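Chapter 7
Reading an Offer: The Packaged Conveyor Picking Cell

Learning objectives

After working through this chapter you should be able to:
– list what is and is not included in a packaged robot cell
– read a supplier's cycle time and find out how it was measured
– write a part list that a supplier can quote against
– plan an acceptance test for a picking job
– compare the cost of buying a cell with the cost of paying for it as a service

7.1 A plant with an offer on the desk

Gallardo is a maker of small machined fittings. Its parts come off the machining line onto a belt conveyor, and at the end of the belt an operator picks each part up, looks it over, and puts it in a storage bin. When a bin is full it goes to the wash. The work is light but it never stops, and the plant has trouble filling the late shift.

In February the plant asked for quotations on automating the station. Two suppliers replied. Climgate offered a fixed gripper cell of the usual kind, with a two-jaw gripper, a guard fence, and a set of jaws made for each part family. Stototar offered something newer: a two-armed robot with jointed hands, called the Akier, which the supplier says can work at the existing belt with few changes to the station.

The final version of the Stototar offer was dated 16 Oct 2020, and it is the document we will use through most of this chapter. It is a fair example of what a small plant receives. It runs to 13 pages, of which four describe the machine, two give prices, and the rest are terms. As you will see, several of the questions that matter most to the plant are answered in the terms.

The Climgate offer is shorter and easier to read. We will come back to it in Section 7.5, when we compare prices.

7.2 What the kit includes

A packaged cell is sold as a single item with a single price, and it is easy to assume that everything needed to do the job is in the package. This is seldom the case. The Akier kit includes the robot body with two arms, two hands, a head camera, a controller cabinet, and the software license for the first year. It includes on-site setup and two days of operator training.

The kit does not include the conveyor, the bins, any stand or table, or the wiring between the robot controller and the conveyor drive. It does not include a risk assessment. These items are listed under "Customer Responsibilities" on page 9 of the offer. At Gallardo the belt and bins were already there, so the first of these cost nothing. The wiring was another matter. The plant's conveyor drive was an older type with no free input for an outside stop signal, and a relay box had to be added.

A useful habit is to draw a line around the cell on paper and mark everything that crosses it: power, air, parts coming in, parts going out, stop signals, data, and people. For each crossing, write down who supplies it. If the offer does not say, the buyer should assume that the buyer does.

The hand is the main selling point of the Akier, and it is worth understanding what is being paid for. A two-jaw gripper closes along one line. It is strong, quick, and cheap to repair, but the jaws have to suit the part. A hand with four fingers and an opposed thumb can change its opening and the direction of its grip without a tool change. For a plant that runs a few part types in large lots this may be worth very little. For a plant that changes parts several times a shift it may be worth a good deal.
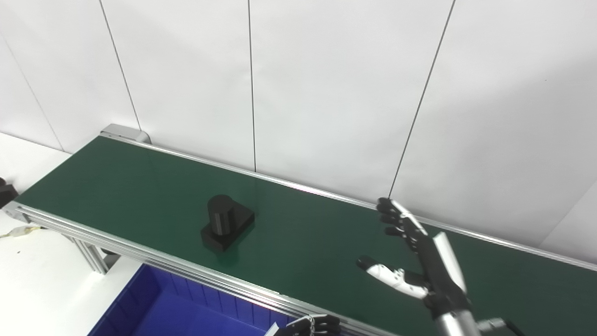 The price of that freedom is more joints, and each joint is a thing that can wear. The Stototar offer gives a service interval for the hands that is separate from the interval for the arms, and shorter. The buyer should look for this in any offer of this type and should ask three things: how long a hand takes to swap, whether the swap can be done by plant staff, and whether a spare is held on site or shipped when needed. In the Gallardo case the first answer was under an hour and the second was yes. The third was left blank in the first draft and had to be asked for in writing.

7.3 Describing the parts

Suppliers quote against what they are told. If the plant sends a sentence such as "assorted small metal parts," the supplier will price for the easiest parts it can imagine, or will add a margin for the worst.

A part list does not have to be long. For each part, give the following:

Part number and name.
Weight, and the largest dimension in each direction.
Material and finish. Dark parts and very shiny parts can both be hard for a camera to find, and a supplier will want to test them.
How the part rests on the belt. Many parts have more than one stable position. A part with a flat base will usually stay as it was set down, but it may arrive tipped over, and the offer should say whether a tipped part is to be picked, left alone, or sent to a reject chute.
Surfaces that must not be touched.
How the part is to be placed. "In the bin" is a full answer if the parts can be dropped. If they cannot, say how far they may fall, and onto what.

The last two items are the ones most often left out. At Gallardo the parts had a ground face that could be marked by contact with another part. The operators knew this and set the parts down by habit, base first. It was not written in any work instruction, and it did not appear in the first part list the plant sent. When it was added, Climgate changed its jaw design, and Stototar raised its stated time per part.

Send samples along with the list. Send ordinary ones, taken from the belt during normal production, with oil on them if they normally have oil on them.

7.4 Reading the rate

The front page of the Stototar offer gives a rate of 900 parts per hour. This is a large number, and it comes to one part every four seconds. Before using it in a cost calculation, the buyer should find the footnote.

In this offer the footnote is on page 5. It says that the rate was measured with both arms working, with one part type, with parts presented in a known position, and with the bin directly in front of the belt. All four conditions matter.

Both arms working. If the layout of the station allows only one arm to reach the belt, the rate will fall by about half. It may fall by more if the single arm also has to travel farther to the bin.

One part type. When part types are mixed, the robot must identify each part before choosing a grip. The time this takes is small for each part, but it is paid on every part.

Known position. Parts coming off a machining line are not always evenly spaced or squarely aligned. Two parts that touch may have to be picked slowly, or not at all.

Bin position. Moving the bin from the front of the belt to the side adds travel to every cycle. At four seconds per part, half a second of extra travel lowers the rate by 100 parts per hour.

None of this means that the figure on the front page is false. It means that it is the answer to a particular question, and the buyer's question may be a different one. Gallardo needed 70 percent of the stated rate to keep up with its belt. On paper that left a wide margin. With mixed parts and the gentler placing described in Section 7.3, most of the margin was gone.

The right step is to ask the supplier to state a rate for the buyer's own parts, layout, and placing rules, and to write that rate into the contract as the one to be met at acceptance. A supplier who has tested the samples will usually agree to this. A supplier who has not tested them will usually offer a range.

7.5 Buying the cell or paying for the work

Stototar offers the Akier in two ways. The plant can buy the kit outright and take a yearly service plan, or it can pay a monthly fee that covers the robot, the software, spare hands, and repair visits. Climgate sells only outright.

To compare the three, put them on the same footing. Choose a period – the life of the product the cell will handle is a sensible one – and add up everything paid during it. For a purchase, this means the price, the setup work on the plant's side, service, spares, license renewals, and the cost of changing over to new parts, less whatever the equipment can be sold for at the end. For the monthly plan it means the fees, the same setup work, and any charge for ending early.

Changeover is where the two kinds of equipment differ most. With the Climgate cell, each new part family needs a set of jaws, which has a known price and a known delivery time. With the Akier, no new tooling is needed for most parts, but the robot has to be set up for each one. The offer includes setup for the first group of parts and charges by the day after that, unless the plant sends someone to the longer training course. A plant that skips the course should put the day charges in its comparison.

The monthly plan shifts some risk to the supplier, but read the uptime clause before giving it much weight. In the Stototar terms, hours lost to conveyor faults, missing parts, or full bins are not counted against the robot. That is reasonable. Hours spent waiting for a plant employee to clear a dropped part are not counted either – and those hours depend on how often the robot drops parts. Gallardo asked for dropped parts to be logged and for a limit to be set, and the clause was changed.

Section 7.6 sets out the acceptance test that was written for this station, starting with the part mix and the length of the run. Have the part list from Section 7.3 at hand as you read it, as the test is built from the same headings.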